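4.2 Recording order and the sound of the ensemble

The second album of the Trokholm ensemble was recorded in two sessions, with 3 players in the first and a larger group in the second. Baldur Kvaran, who arranged most of the pieces, tuned the marimba to 440 Hz, while the old harmonium stayed a little lower. We have studied how this difference in pitch colours the slow pieces.

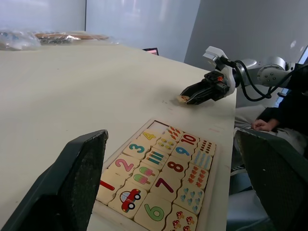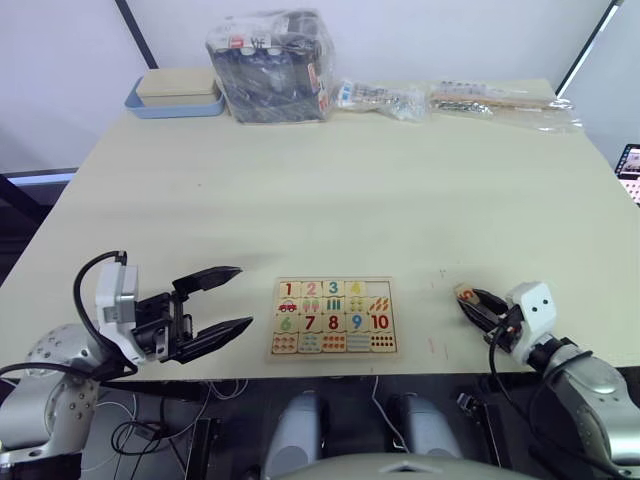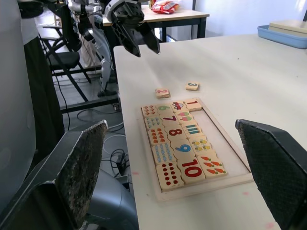
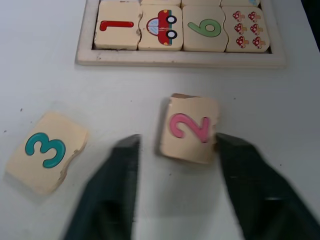
Figure 2. Number puzzle on a tabletop.

In the opening piece, "Pundaleck", the harmonium enters only after the bass has played its line twice. The beating between the two instruments is then clearly heard, and in our view it gives the music its restless character. The same effect returns in "Zarnutden", but there the drums cover a part of it. Listeners in our November test marked 317 places where they felt a change of mood, and many of these fall near a harmonium entry. For the pieces mixed by Bech the pattern is weaker, and we come back to them in Section 5.

Contact: Baldur Kvaran | © Trokholm | Back to top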